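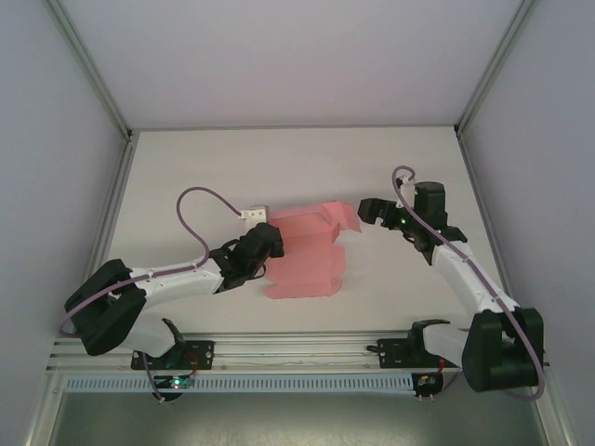
Pink carton blank, part folded, upper flap raised at the crease.

Ticket 3209: carton lids springing open after folding
Product: Nalia small carton, pink, supplied flat
Opened by: Róisín Mulligan, Asgate
Assigned to: Helge Lindholm
Date opened: 2025-09-23
Priority: normal
Status: open

Reported fault
Lids on the pink Nalia cartons will not stay shut. The front tab goes into its slot and backs out again within a few minutes. The white cartons in the same size are not affected. Store is unheated. Flat blanks are kept on edge on open shelving, outer wrap removed.

Checks, first round (H. Lindholm)
1. Blank compared with the Flurkitz cutting drawing. Outline correct. Tabs and notches in the right places.
2. Slot width measured. Within tolerance.
3. Crease depth measured. Side creases normal. Lid crease shallow along its full length.
4. Batch code read from the bundle label: 724. The white cartons are from a different batch.
5. Board checked for bow. Slight bow across the width in blanks from the outside of the bundle, none in those from the middle.

Test A
Folded as per the instruction sheet: side flaps, base, lid last. 50 cartons left closed overnight. 17 open by morning. All failures at the front tab. No base failures.

Test B
Same batch. Every crease folded fully over by hand and released before assembly. Lid crease pressed flat with a bone folder. 50 cartons left closed overnight. None open.

Interim finding
Shallow lid crease leaves the board under tension once the lid is down, and the tension pushes the tab out. Bow in the outer blanks may add to it. Not separated in the tests so far.

Workaround issued to Asgate
Pre-fold all creases before assembly. Do not start with the lid. Work from the flat, one crease at a time, and keep the board supported on both sides of the crease so that it bends on the line. Do not tape the tab; tape lifts the pink surface when removed.
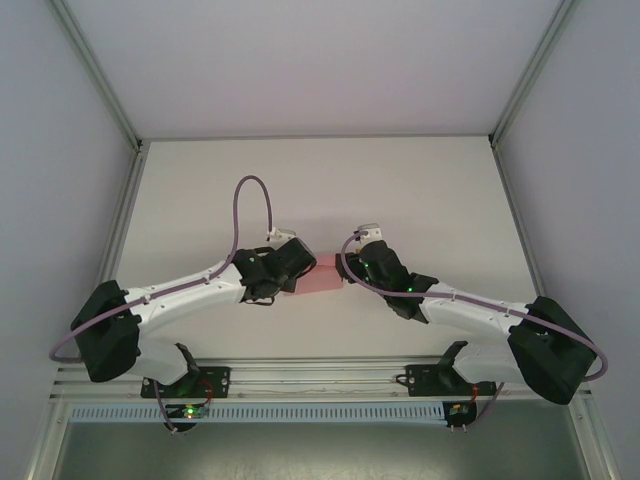
Flor Cabrera wrote that pre-folding cured the lids on her bench as well, but that it roughly doubled the time per carton and could not be kept up through the October orders. She asked whether Buchanan could re-crease the remaining flat stock, and whether a longer tab had been considered.

Reply (H. Lindholm)
Longer tab rejected for now, as it needs a new cutting die. Re-creasing is possible on flat stock only. Please set aside unopened bundles marked 724 and leave them wrapped. Bundles already opened to be used with the workaround.

Outstanding
- Buchanan to quote for re-creasing.
- Domingo Garrido to repeat Test A using blanks from the middle of a bundle only.
- Instruction sheet: add pre-fold step before side flaps.
- Asgate to store opened blanks flat under a board.

Next update when the repeat test is in.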